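Ticket: Shopping list app, duplicate items after sync
Opened by: Sarita Bhardwaj
Product: Kedinura (web and phone)
Status: Open
Opened: 17 Feb 2026

Hi again! I'm starting a fresh ticket since the old one from January got closed on me while I was away, and the problem is very much still alive.

Short version: every time my phone and the web version sync, a handful of items on my list come back twice. Sometimes three times. I've got 1,364 entries in my history now and I promise you I have not bought that many different things in my life.

What I've tried so far, in order:

Logged out and back in on both. No change, except it forgot my store order, so thanks for that.

Turned off the "suggest again" setting. This one looked good for a day and then the onions came back. Both of them.

Cleared the cache on the web side. The list loaded faster (nice!) but the doubles were still there.

Deleted the list called Weekly and made a new one called Weekly 2. Clean for 15 syncs, I kept a tally on the back of an envelope, and on the next one I had two lots of oat milk again. I'd checked the first one off in the store, and the copy showed up unchecked, so of course I bought more oat milk.

Then I exported everything to a spreadsheet and had a look. The doubles aren't quite the same as the originals – they have a space at the end of the name. "rice" and "rice ". I only spotted it when sorting the column did something odd. It seems to hit the things I add by voice and leave the typed ones alone, but I haven't tested that properly yet, so don't hold me to it.

Barnabás Szénási answered my last ticket and said the history gets flaky past 1,000 entries and I should trim it. I did try! The trim button takes off 200 at a time and then spins forever, and when I reload they're all back. So that may be a second bug, or the same one in a different hat, you tell me.

Phone and browser are both up to date. I share the list with one other person, who adds things on her own phone and only ever types them.

Happy to send the spreadsheet if there's somewhere to put it. The form here only takes pictures.

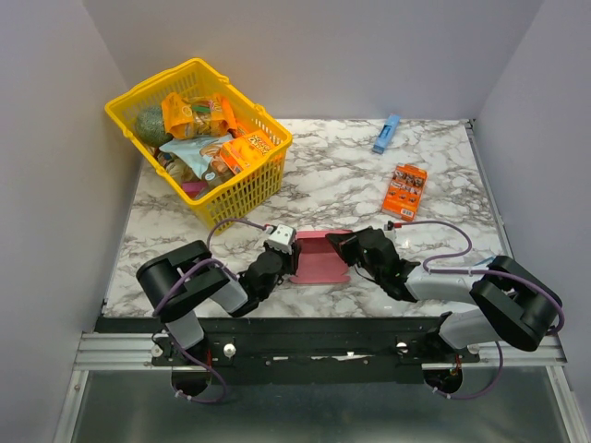
Viktória Hegedűs: Thanks Sarita, the trailing space is a really useful find. I can get the same thing here with voice entry on a shared list, and it goes away when I stop sharing. Could you leave the trim button alone for now and add three items by voice with sharing switched off? If those stay single after a sync, I'll pass it on to the sync people with your notes. I've also turned on file uploads for this ticket, so the spreadsheet should go through.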